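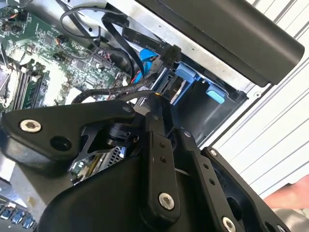 The gripper at the drive bay of an open desktop PC at Rovley.

I'd been told Eleni Vukčević doesn't like talking about the June stoppage, so I brought pastries. She ate one before I'd found my notebook and then talked for most of the morning.

Eleni runs the teardown cell at Rovley, where old office computers get opened up and stripped for parts. The arm does the fiddly pulling work and a person stays within reach. The software is called Ovano, and Ilango Mathew wrote most of the bit that decides how hard to squeeze. He joined us halfway through and took the last pastry.

So what went wrong? "It didn't let go," Eleni said. "That's the whole story, really. It closed on a drive latch, the latch gave, and the cable next to it came along for the ride." The arm was supposed to feel the extra pull and stop. It kept lifting, and the whole tower came up off the bench on one side – with her colleague's hand underneath it.

He was fine! A pinched finger and some strong language. But she hit the stop button and wouldn't let anyone switch the cell back on for 39 days.

"People thought I was being dramatic," she said. "I said fine, you put your hand in there."
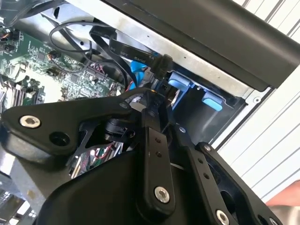
What the logs said

This is where Ilango got going (he draws on napkins, I have two of them). The force limit had been set for a test rig, and at some point the same settings file was copied over to the live cell. It had run 989 pulls like that without anyone noticing, because most parts come out easily and the limit never mattered.

"You look at a number like that and think, great, it's reliable," he told me. "But we'd only ever tested the easy ones. A cable that snags is a different animal."

He went back through the lot and found 444 pulls where the arm had gone over the limit they'd meant to use. Nothing had broken on those, so nothing had been flagged. He still looks a bit sick when he says it. I asked whose copy-paste it was and the two of them looked at each other, and then Eleni asked if I wanted more coffee.

They changed three things. The limit now lives on the controller, and Ovano can't overwrite it. Data cables get unplugged or moved aside before anybody asks the arm for a drive. And the stop button, which used to be on the wall behind the operator, is on the bench.

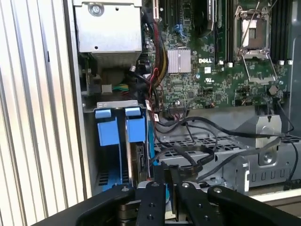
The button is the one Eleni cares about most. "I had to turn around to reach it," she said. "Turn my back on the thing that was going wrong! I'd worked there two years and never thought about it."

I wondered if she trusts the arm now. She took a while over that. She trusts it with drives, she said, and she's getting there with memory. She still won't let new people put a hand past the edge of the case while it's moving, and she makes them practice hitting stop until they're bored of it.

Ilango would like to speed the pulls up again before the end of the year. Eleni says he can ask her again once he's gone a full month without an over-limit warning. He was on day three when I visited.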